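Lundel Wrist Kit
Wearable trackers for recording hand demonstrations 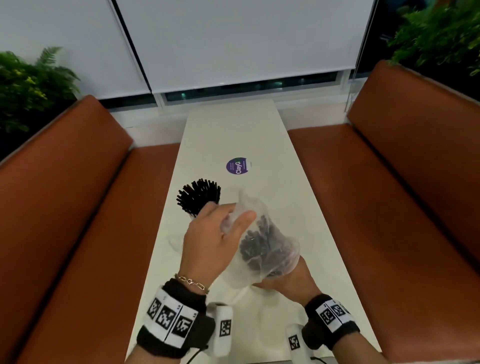
A reader at Randance wrote to ask if the Wrist Kit replaces their remote-control station. It can for many table jobs, but they kept both, and said the station still gets used for heavy parts and for anything behind a guard. The kit gets used for everything their operators would sooner do with their own hands.

We think that is a fair split. The Wrist Kit is made for showing a task by hand. The person wears a strap and a tracker on each wrist, puts on the head camera, and does the work at normal speed. The software turns wrist motion and video into a recording that a training pipeline can read. There is no arm to steer and no joystick to learn.

What it is good at

Bagging, sorting, restocking, folding, and other two-handed jobs with light items. Thin film and clear bags are hard to handle through a remote gripper because the operator can't feel them slip. With the kit the fingers stay bare, so the person can pinch, spread and support a bag the usual way. A bundle of straws in a clear bag is a good first task for a new operator.

It works in ordinary rooms. You do not need to mount anything on walls or ceilings. Narrow tables and bench seating are fine as long as the wearer can reach the work without twisting the wrists out of the camera's view for long stretches.

How it tracks

Each wrist has two parts. The strap carries a band of white panels with black square markers, which the head camera reads. The tracker sits below the strap and carries a marker of its own. When the markers are out of view, the tracker carries the position until they come back. Gaps under 3 seconds are filled in automatically. Longer gaps are flagged in the file so you can decide to keep or drop that part.

The trackers are wired. Run each cable back along the forearm and clip it at the elbow before you start. A loose cable can catch on a table edge.

Jewelry can stay on if it does not cover the panels. Long sleeves should be pushed up past the strap.

In the box

Two wrist straps with marker panels, black
Two trackers, white, with cables
Head camera and headband
Belt pack for power and storage
Calibration card
Spare marker panels, one full set

Specifications

Weight of belt pack with battery: 560 g
Recording time per charge: 264 minutes
Tracker cable length: 860 mm
Strap sizes: small, medium, large
File output: video, wrist position and rotation, time stamps

Setup

Put the straps on first, snug but not tight, with the panels facing out. Attach the trackers and plug both cables into the belt pack. Hold the calibration card at arm's length until the pack beeps, then turn both wrists over slowly. The second beep means you can record. Repeat this if a strap slides or if the headband is moved.

Glossy surfaces and low sun can wash out the markers. Pull the blinds or turn the work so the light comes from the side.

Using it with a robot

Recordings load into Leitner Studio and into the Astitz arm controller through the free import tool. Wrist data does not include finger positions. If your robot has a two-finger gripper, opening and closing is labeled afterward from the video - plan some time for that. Mixed sets, with part of the data from hand recordings and part from remote control, load in the same project.

Ordering

The kit ships with medium straps unless you ask for another size. Replacement straps, cables and panels are sold one at a time. Orders placed before noon leave the same working day.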